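Tiempo de lectura: 3 minutos

¿Por qué se enredan los cables (y el pelo, y la lana, y todo)?

Seguro que te ha pasado. Guardas los auriculares en el bolsillo, bien estiraditos, caminas hasta el cole y cuando los sacas... ¡un ovillo! Yo antes le echaba la culpa a mi hermano. Luego me puse a leer sobre nudos y tuve que pedirle perdón.

Vamos a empezar por una pregunta un poco rara: ¿de cuántas maneras puede estar un cable dentro de un bolsillo? Recto, pues de una o dos. Pero torcido puede estar de muchísimas: con una curva aquí, con tres bucles allá, con una punta metida debajo de otra vuelta. Son tantas que no acabarías nunca de dibujarlas. Así que, cuando el bolsillo se mueve y el cable cambia de postura, lo más fácil es que caiga en una de las torcidas. Nadie tiene que hacerlo a propósito.

Ahora bien, un bucle todavía no es un nudo. Para que haya nudo, una de las puntas tiene que pasar por dentro. ¡Las puntas son las grandes culpables! Se mueven más que el resto, se cuelan por los huecos y, si el cable sigue dando saltitos, vuelven a colarse por otro lado.

También importa lo largo que sea. Un cordón cortito casi no puede dar vueltas sobre sí mismo, pero uno de 300 centímetros tiene sitio de sobra para liarla. Y cuenta mucho si es blando o duro: prueba a hacer un nudo con un hilo de coser y después con una manguera de jardín (avisa antes a los mayores, por favor) y verás cuál se resiste.

Mi vecina Hacer Tokgöz teje jerséis y tiene una cesta con lanas de todos los colores. Me enseñó a guardar la lana en ovillo, con la punta metida por dentro, y desde entonces no he vuelto a pelearme con ella. Con la lana, digo.

Un experimento para casa

Necesitas una caja de zapatos con tapa y un cordón largo. Mete el cordón, cierra la caja y dale 20 sacudidas. Abre y mira. Apunta si hay nudo o no, deshazlo y repite. Después prueba con un cordón más corto, o ata las dos puntas entre sí antes de empezar. ¿Qué crees que va a cambiar? Escribe tu respuesta antes de mirar, que si no, no vale.

Un truco más: cuando tengas un enredo gordo, no tires. Al tirar, los bucles se aprietan y luego no hay quien los abra. Afloja todo con los dedos, busca una punta y síguela despacito, como si fuera un camino. 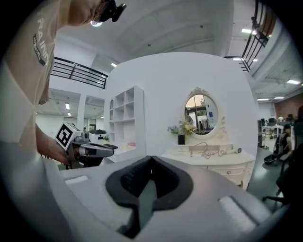
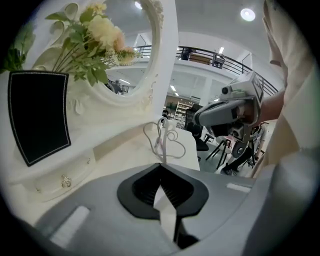

En la segunda foto, un cable blanco con varios bucles sobre el tocador. ¿Por dónde empezarías a desenredarlo tú?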